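Grinmont Transit Forum > Streets and Curb Use > Loading zone permits, Kundthorpe Ave

curbside_ledger
The city posted the revised rule for commercial loading permits on Kundthorpe Ave. The 20-minute limit stays, but the permit now attaches to the vehicle plate instead of the business. Effective 30th June. Fee is $121 per plate per year.

mt_axle
Per plate is a bad basis. We rotate 3 vans through one stop and only one is ever at the curb. Under the March draft that was a single permit. Now it is three fees for the same use of space.

dalsgaard_south
Disagree. Enforcement reads plates. A permit tied to a business can't be checked by a plate reader without a lookup table, and the city never kept that table current. 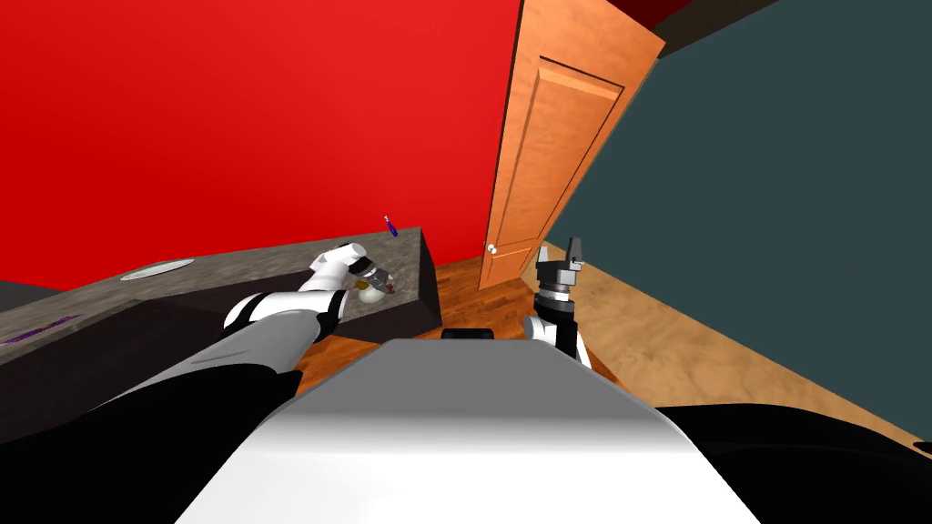
The Dalsgaard district has used plate permits since its zones were painted and the appeals process there is simple. You submit the citation number and the plate, and the record either matches or it doesn't.

mt_axle
Simple for the city. What happens with a rental when a van is in the shop?

curbside_ledger
Section 4 allows a temporary plate swap through the Zaltelent portal. Octavio Espinoza at the permit desk told me swaps post overnight, so a same-day rental is not covered.

mt_axle
So a same-day rental gets cited. That is my point.

hexbolt
The draft listed 639 feet of loading curb on the corridor. Does the final version keep that figure? I can't find it in the PDF.

curbside_ledger
It moved to Appendix B. Same length, but the segment north of the bus stop is now mornings only.

dalsgaard_south
Mornings only will matter more than the plate rule. Most of the restaurant deliveries on that block come after lunch.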